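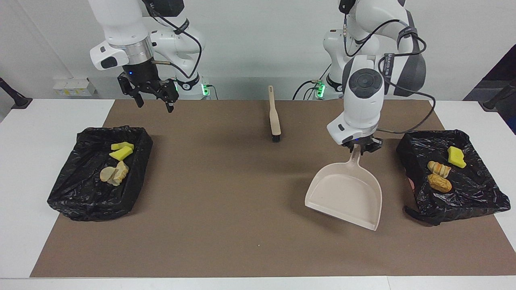 Two white robot arms at a table.

Tabletop

Last updated: January 5, 2023

A tabletop is the flat upper part of a table, on which things are put, prepared, eaten or repaired. In everyday speech the word is used also for the whole working surface of a desk or bench. The part below, which carries the weight, is called the base or the underframe.

Materials

Older tabletops were made mostly from solid boards, joined side by side. Solid wood moves with the seasons, and a wide top must be fastened so that it can become wider or narrower without a crack. Stone, glass and metal are common too. Light colours show dirt early and are often preferred in kitchens. Dark colours show dust and scratches.

Manufacture in Alska

In the town of Alska the making of tabletops was for a long time a separate trade from the making of legs. The Zariņš workshop sold tops only, in thicknesses of 2 and 3 centimetres, and the customer ordered the base from another maker. Its pattern book, with 2835 numbered entries, is kept at the local museum and is shown to visitors each November. The firm Kendis bought the workshop later and continued the thinner model under the name Flamell. A Flamell top had rounded corners and an overhang of 40 millimetres on each side.

Coverings

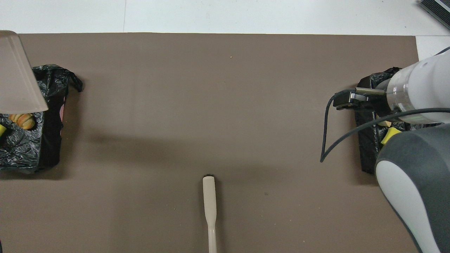 Brown-grey mat on a white tabletop.

A covering protects the surface, reduces noise, or gives a better grip to the objects on it. Tablecloths belong mainly to meals. Mats are smaller and heavier, and many of them can be rolled for storage. A mat that was kept folded usually keeps its creases for some time, and it may be laid flat under books until they disappear.

Care

Crumbs and sand should be removed with a soft brush before the surface is wiped. Oiled wood needs new oil when water does not form drops on it any more. Lacquered tops need only a damp cloth.

See also: Bench; Desk; Trestle table

Contact | Copyright | Back to top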